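Staff Room > Guides > Events > Running a Careers Morning

Guides Templates Calendar Contact

Search this site Go

How to run a careers morning without losing your mind or your lunch

By Faith Khaemba, Stitlow School. Updated Sat 25 March
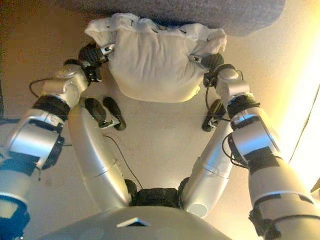
I've organized 16 of these now, and the first was a disaster in which two accountants and a vet talked to an empty gym while the entire eighth grade waited politely in the cafeteria. What follows is the method I wish I'd had then.

1. Pick the date before you pick the speakers. Check it against mock exams, the bus company, and the music department, who will have booked the hall in November and told no one but the piano tuner.

2. Invite more people than you need. For a school of 621 students I aim for 20 confirmed speakers. Parents say yes fastest. Former students say yes most warmly and then ask whether Mr. Oltmanns still teaches chemistry. (He does. Oltmanns will outlast the building.)

3. Tell speakers exactly what you want. "Just talk about your job" gets you a slideshow on pension law. I ask for 5 minutes on an ordinary Tuesday at work, one thing that went badly, and then questions. Send this in writing, and send it again the week before.

4. Keep groups small. Twelve students in a classroom will ask things. Ninety in a hall will study the ceiling.

5. Let students choose two sessions and assign them a third. They'll grumble. My colleague Orsolya Katona, who handles the sign-up sheets, puts anyone who writes "don't care" into surveying, and we have produced a suspicious number of surveyors.

6. Print the room list on paper. The Wi-Fi will pick that morning to have feelings.

7. Put a student host in each room. The host greets the speaker, finds the water, and asks the first question so that everyone can stop looking at their shoes. Rehearse the question. "How much do you earn?" is a fair one, but maybe third.

8. Feed the speakers. Coffee at the start, sandwiches at the end, and a sign on the sandwiches.

9. Get feedback before the last bell, on a half sheet with three questions. Anything sent home on Friday comes back as pulp.

Write your thank-you notes by the middle of the following week, and ask in the same note about next year. The blank sign-up sheet and the speaker letter are both under Templates.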